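Budgeting for a second arm: new or refurb?

hgudeta
October 7, 2021
Chi-keung wants a number for the pet feeding bench by January. Tirkus quote is 184 a week to lease, Seswood will sell us a refurb but the gripper fingers are extra. We go through up to 5 sets of those a year.
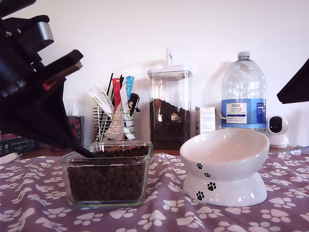 The other line I can't pin down is consumables. Kibble is cheap, but the dust gets into everything and I'd like to allow for spare covers.

demyd_p
Buy the refurb. At 184 a week you've paid for it before the warranty's up.

erdos_j
Disagree. We bought from Seswood and freight on one controller repair was $265 each way. Lease includes swaps.

demyd_p
Fair, but that's one repair. Keep a spare controller on the shelf.

haoran
Covers from Flokport are $84. I'd budget two per arm — they tear at the wrist.

hgudeta
Thanks. Will ask Tirkus if fingers are in the lease before I colour in the spreadsheet.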